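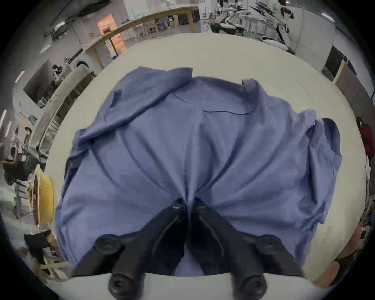 Figure 4. The hand-held gripper closed on a blue button-up shirt during a folding demonstration, seen from the tool's own camera.

5.3 Missed releases

We had hoped to keep this section short, but one fault took up so much of our September that it deserves a fair telling. Of the 1,000 folding demonstrations recorded with the Nedik gripper, 557 were made on shirts, and it was among the shirts that the trouble first showed itself. In about 50 of these the fingers were logged as open while a small pinch of cloth was still held between the tips. The arm trained on those recordings learned the same habit, poor thing, and would draw away from the table with a sleeve or a hem trailing after it.

Figure 4 shows the sort of grasp in which the fault is most likely to arise. The tips meet on a tight pleat in the middle of the garment, with the cloth bunched into long folds running away from them, and a pleat of this kind puts several layers between the fingers at once. Our opening sensor, a Disberg part fitted near the base of each finger, measures how far the base has travelled and knows nothing at all of what the tips are doing. Heino Priedītis spent a good many patient evenings comparing the sensor log with the video, and found that the tips could lag behind the base by as much as 12 mm when the cloth was thick.

On the robot the matter was more serious. Twice the arm pulled a garment hard enough to trip its force limit, and once it did not trip, and the cloth tore along a seam. We have since lowered the limit and added a short pause after every release - a plain remedy, and one that makes each fold a little slower. The faulty recordings were taken out by hand before the second round of training, described in Section 6.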